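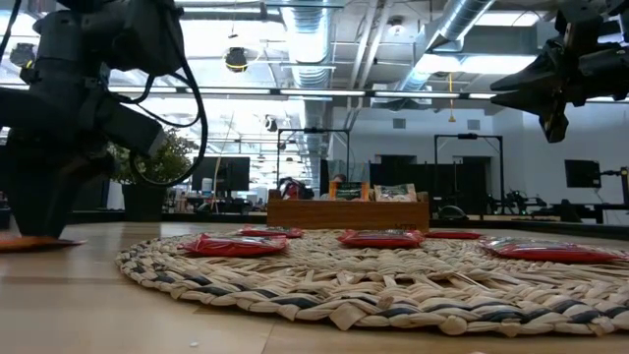 Six months on the arms at our place now, so I'm writing down what has changed for the people who work there. Long thread. I do kitting and sample boxes at Nundimeck. I'm on the floor, I don't write the software.

1/ For anyone who doesn't know the trade: kitting means a customer wants a box with certain things in it, and someone has to put those things in. Snack packets, sachets, small pouches, a card. It used to be all hands. Now a good part of it is a pair of arms at a table, and a person at the next table over.

2/ The job before: stand, reach, drop, close, slide. On a good day I did 570 boxes. My right shoulder knew about every one of them. I'm not going to be sentimental about that part.

3/ The job now: I set up the table, start the run, watch, fix what needs fixing, and write down what went wrong. Then I do the odd orders by hand, the ones that aren't worth setting up for.

4/ Shiny packets are the hard ones. Red foil is worse than matte paper. The light bounces off it, the thing is crinkled so it has no real shape, and if it's lying flat there isn't much of an edge to pinch. A person doesn't think about any of this. You just pick it up.

5/ A lot of my day is putting packets down badly on purpose. Flat, on edge, half on top of each other, on a bare table, on something with a bumpy weave. If the arms only ever see neat rows they'll fail the first time a bag lands crooked.

6/ Surprise for me: the people who are good at this are the people who packed boxes for years. You can look at a pouch and know it's going to slide. The engineers ask us now. At the start they didn't, and the first month was slow because of it.

7/ The log. Every miss gets a line: what item, how it was lying, what the grip did. Our shift passed 1324 lines in February. It's dull work and it's the part of the job I'd least like to hand to someone else, because a lazy log is no use to anyone.

8/ Jobs, since that's what everyone asks. No one on my shift was let go. Two people moved over to receiving and one of them didn't want to. When someone left in the fall the spot was not filled. So the headcount is smaller, and I think it's fair to say the arms are why.

9/ Pay. We got a new job title before we got any new money. It took 2 rounds of asking. We got a raise in the end. If your shop is about to do this, ask about the pay grade in the first meeting. I wish we had.

10/ Noise is better. The old Tremar line was loud enough that you gave up on talking. Now you can hold a normal conversation, and newer people pick things up faster since they can hear the answer.

11/ What got worse: breaks. On the old line everybody stopped together because the belt stopped. Now each table has its own run, so people go at different times and you can eat lunch alone for a week. We brought this up and got one shared 20 minute break back. Small thing, but I noticed the difference right away.

12/ Also worse: being watched. Runs get recorded so they can be looked over later, and the people next to the table end up in some of that. We asked who sees it and how long it's kept. We got a written answer, which is on the wall by the time clock. Get yours in writing too.

13/ Tired is different. I used to go home with sore feet and a sore shoulder. Now it's my eyes, and a kind of flat feeling from waiting for a mistake. Some folks prefer the old kind. I switch between table work and hand orders every couple of hours and that helps. We had to push for the rotation, it wasn't in the plan.

14/ A friend at Killeo has a similar setup and they went the other way: one person minding four tables, no rotation. She says people are quitting. Same kind of machines. So when someone tells you what robots do to a job, ask who made the schedule.

15/ Next up is the Ursu order, mixed snack boxes with soft bags and stiff ones in the same box. Soft next to stiff has been a problem for us. I start setting up for it Sunday night. Will add to this thread once we've run it for a while.

16/ Replies are open if you do this kind of work. I'd like to hear how other places handle breaks and rotation. I can't answer anything about what the machines cost, I don't know.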